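Folding Methods for Donated Shirts: Effects on Shelf Space and Creasing

Student Project Report
Diploma of Textile Care and Garment Services, Meltton College
Prepared by Berenice Villaseñor
Project supervisor: Eulalia Urrutia
Submitted 2018-10-27

1. Background

The Fladum Clothing Exchange is operated by students of the college and supplies donated clothing free of charge to people in the district. Shirts and t-shirts make up the largest share of its stock. They are kept in open shelving along one wall of the exchange, and the stacks are handled many times before a garment is chosen.

In July the exchange asked the college to recommend a single folding method. At that time each person on the roster folded in their own way. Stacks were of different widths, they leaned, and shirts with collars often reached the shelf with a crease across the front. The present project was set up in response to that request and was completed under the supervision of Eulalia Urrutia.

2. Aims

The project had 2 aims. The first was to compare two folding methods, known in the college workbook as the Millet fold and the Anik fold, for the amount of shelf space each requires. The second was to establish which of them leaves the front of a garment in better order after a period in the stack.

3. Materials and method

Sorting produced 12 long-sleeved shirts and 12 short-sleeved t-shirts in sound condition. Garments with missing buttons, stretched necklines or heavy pilling were set aside. All were washed and fully dried before the trial. Colours were mixed, and both plain and striped fabrics were included. Stripes proved useful for judging whether a fold had been made square to the body of the garment, as any drift shows up at once along the edge.

In the Millet fold the garment is laid out flat, one side is brought over in a long band, the sleeve is turned back along that band, and the same is done on the other side. The body is then folded up from the hem in thirds. In the Anik fold the garment is first doubled lengthwise, the sleeves are laid together over the body, and the whole is folded in half and in half again.

Folding was done on a smooth white table with rounded corners. Each garment was smoothed by hand before the first fold where this was needed. The early stage of the work, with the garment spread out and a band of cloth turned over along one long edge, is the point at which most faults enter. 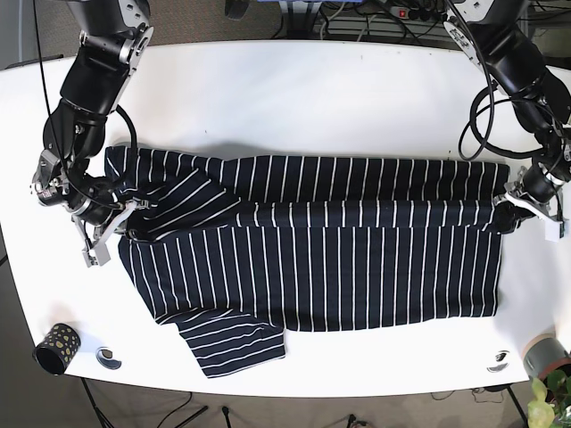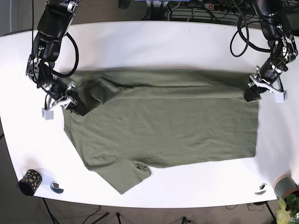 Figures 1 and 2. A striped navy shirt with long sleeves (first) and an olive green t-shirt (second), each with a band of fabric folded over along the upper edge.

Finished garments were stacked by type on a shelf 400 mm deep. The stacks were left undisturbed for two weeks, after which each garment was opened and its front panel inspected under the same ceiling light.

4. Results

Garments folded by the Millet method fitted the depth of the shelf without overhang. The stacks stood upright and their front edges were even. Those folded by the Anik method were narrower but thicker, and the stack of long-sleeved shirts had begun to tilt by the end of the first week.

Creasing followed a similar pattern. The Anik fold placed a sharp line down the centre front of every t-shirt. The Millet fold kept the centre front clear, although light marks were found across the body where the thirds had been turned.

Long sleeves were the main source of difficulty under both methods. A sleeve laid diagonally tends to bunch near the shoulder, and the extra thickness is carried up through the stack. Short sleeves gave little trouble, apart from hems that curled and had to be flattened a second time.

5. Discussion

The trial was small and used only one depth of shelf. Knitwear and children's sizes were not tested. The Anik fold was quicker to learn and may still suit garments that are packed in bins, where a centre crease and an uneven stack matter less.

6. Recommendations

It is recommended that the exchange adopt the Millet fold for all shirts and t-shirts on open shelving. Long sleeves should be turned back parallel to the side of the body and smoothed at the shoulder before the second side is brought over. A printed guide should be fixed beside the folding table, and the method should be included in the induction of new students at the start of each term.

A further trial on knitwear is proposed for the next project group.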